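Print this page | E-mail this thread

Folding towels on the bed: felt mat or no felt mat?

linenloon
OK so I finally quit folding laundry on the couch and moved the whole operation to the bed. I put a big green felt mat down first and I love it! Fuzzy towels used to slide all over the bedspread and now they mostly stay where I drop them (mostly). I do cream towels in thirds the long way, then in half, then in half again. Am I crazy or is that the right fold for a narrow shelf?

dryer_sheet_dan
Thirds is right. The mat I don't get. Felt sheds, and fuzzy towels grab every bit of it. You'll be picking green off cream until May.

linenloon
Mine hasn't shed so far, but I did shake it out on the porch before I used it. The fluffy white blanket at the side is way worse for lint, and I'm not giving that up.

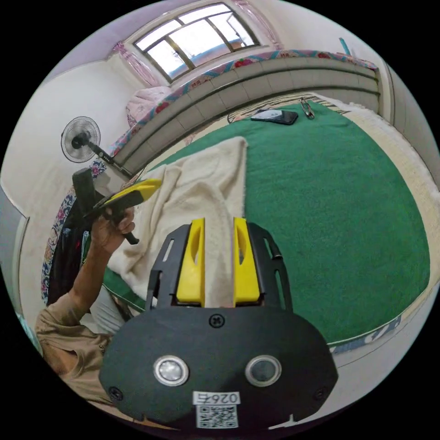

Anyway, my real trouble is the first fold. If I pinch the towel in the middle and lift, the ends come down crooked and I have to start over. Corners work better but my arms are short and these are bath sheets, so I end up doing a sort of airplane pose next to the bed.

Consuelo Llanos
Lay it flat and walk one edge over to the other! No lifting. I did linens at a guesthouse called Jullholm for years and we never held a towel in the air, it just wears out your shoulders. And I'm with you on the mat, Dan is being fussy.

dryer_sheet_dan
Fussy and lint free, thank you.

hallcloset900
Sorry but I have to disagree with everybody. Roll them. My shelf is shallow and folded stacks always tip over when the kids grab from the bottom.

Consuelo Llanos
Rolled towels unroll if you so much as look at them. Fold, with the round edge facing out.

linenloon
Trying the flat way tonight, Consuelo. If they come out square I'm redoing the whole closet.

Print this page | E-mail this thread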